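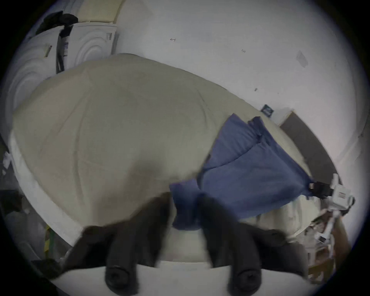
A cream duvet with a crumpled blue fabric lying over it.

Mamcombe is a puzzle game set in a flooded valley, built by Nuline, a studio of 12 people. It shipped on 11th November, after a delay from August that the team puts down to water.

The valley is divided into 876 cells. Each cell stores a water level, a flow direction and a soil value. When the player opens a sluice, the change passes from cell to cell until the levels settle. Early builds updated every cell on every tick, and older laptops dropped frames as soon as two gates were open. The release build keeps a list of active cells and skips the rest. On a typical map the list holds some 80 entries.
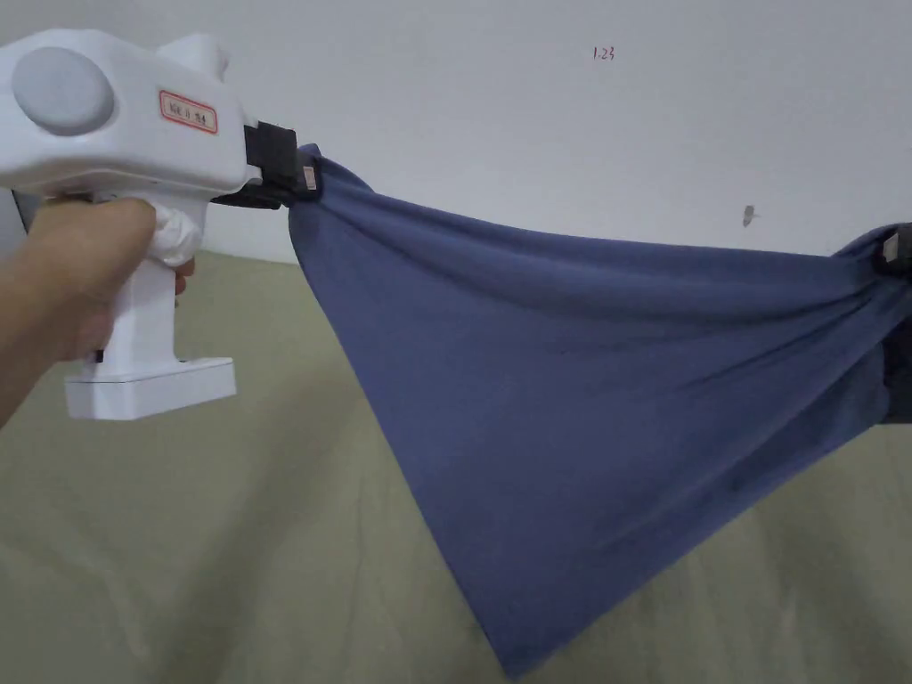
The tool behind this is Drirura, a level editor the studio wrote for an earlier project and never released. It runs the same water code as the game, so a designer can drag a wall and watch the result without exporting. It also records every solution found by testers. One map, Jayawardena, collected 173 of them. The designers had planned for two, and they left the others in.

Saving proved harder. A save made while water is moving has to store the active list in its exact order, or the puzzle may settle differently on loading. The first patch corrects one such case, in which a gate opened during an autosave came back closed. Files saved before the patch still load, with the gate in its old position.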